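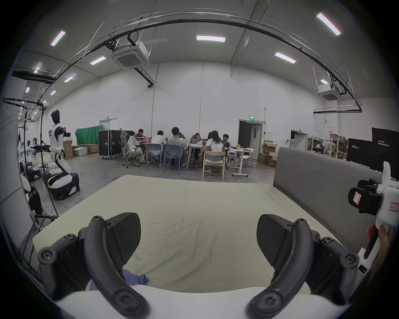 The Firum fitted sheet started with a complaint we kept hearing from customers at Sawatzky, and we heard it so often that we finally sat down and did something about it: the corners pop off in the night. You make the bed nicely, you go to sleep, and by morning you are lying on bare mattress with a rope of fabric under your shoulder. It happens on beds of every kind, and a mattress lying right on the floor, like the pale yellow one next to the tall gray headboard, can be as trying as any, with no gap underneath to get your hands into when you tuck. So we made the pockets deeper and the elastic a good deal stronger, and we ran that elastic all the way around the hem and not only at the corners.

The cloth is 100 percent cotton, woven for us at the Datard mill, and it has a soft, slightly dry feel that gets nicer with washing. We are very fond of it! It isn't shiny and it doesn't slide about, so blankets tend to stay where you put them. If you have been sleeping on something slippery for years you may need a night or two to get used to it, and then we suspect you will wonder how you put up with the other stuff. 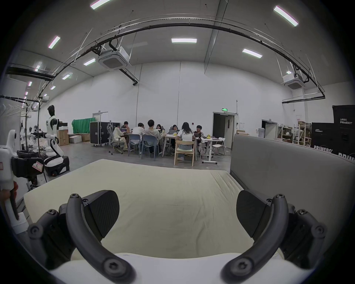

It irons well, too, if you are an ironing household. Plenty of us aren't, and for those people the best trick is to take the sheet out of the dryer while it is still a tiny bit damp and put it straight on the bed – most of the creases pull out by evening.

Sizes and colors

Twin, Full, Queen and King, so four sizes in all. The pockets fit mattresses up to 16 inches deep, topper included, and please do measure with the topper on, as it is the thing most people forget. Colors are Oat, Butter, Sage, Slate, Chalk and a dusty blue we named Bivbridge after the town where our shop is.

Screens vary quite a bit, and we would much rather mail you a swatch than have you guess. Swatches are free, and Sombat Thongdee in our mail room usually gets them out by 3 in the afternoon.

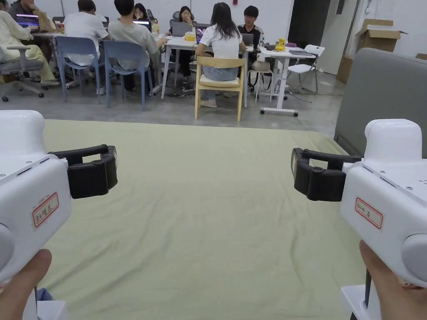 Washing and care

Wash warm with like colors the first time, and on its own if you chose Slate or Bivbridge. Skip the fabric softener. Tumble dry low, or hang it over a line with the elastic facing down. Bleach is hard on the elastic, so please keep it away from the hem.

Trial and returns

You have 100 nights to decide. Sleep on it, wash it, let the dog on it if that is how your house runs, and send it back if you don't love it. We pay the postage within the lower 48.
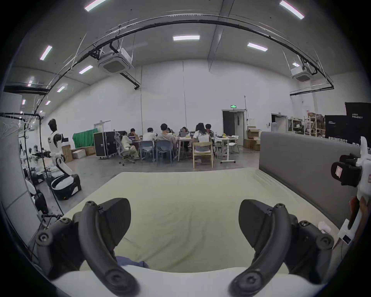

Will the sheet shrink?

A little, in the first wash, and we cut it slightly large to allow for that. After the second wash it should hold its size.

Do you sell the matching flat sheet separately?

We do, in all the same sizes and colors. Pillowcases come in pairs, and the new batch in Butter should be on the shelves in June.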